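Fish in a tray, and other January things

Jan 21, 2021

I promised I would write more this year, and then of course I didn't, so you're getting a long ramble about bath toys. It has been a grey, dripping sort of month, with the garden too soggy to stand on, and the best thing we've done indoors by a mile is water play. No fuss and no glue - and hardly any tidying up, if you're quick with a towel.

It started with a Plastden tray I bought in August for seedlings, which then sat behind the boiler holding nothing at all. My 2 children (one nearly five, one very much not) found it while I was looking for the spare fuses, and that was the end of its gardening career. I've since tried the deeper Sjöberg tub my sister swears by, and it's lovely, but once it's full I can't lift it, and I'm not proud enough to pretend otherwise. A low tray you can carry to the sink in one go wins every time in this house.

We've had a fishing game, a sorting game and a shop, where everything cost 9 pence and I was always a bit short. There was also a hospital for poorly fish, which went on for most of a wet afternoon and needed every flannel we own. I put an old Kaltereck tablecloth underneath, the wipeable sort, and top up from a jug so the water doesn't go cold and miserable.

If you're thinking of setting one up, my one bit of advice is to be stingy with the toys. I used to tip in the whole basket and they'd lose interest before I'd got the kettle on, whereas a handful keeps them going for ages. Seven little fish in green and pinky purple are plenty for a blue tray that size, and with clear water you can see right to the bottom, so anything that sinks is easily found again. I do like the low sides, too, as small arms can reach right over them.

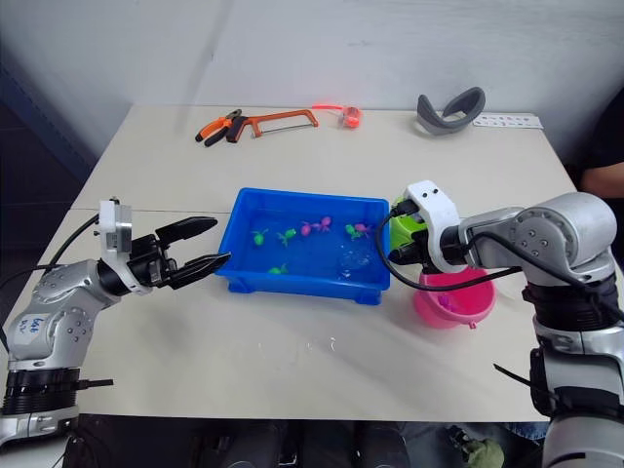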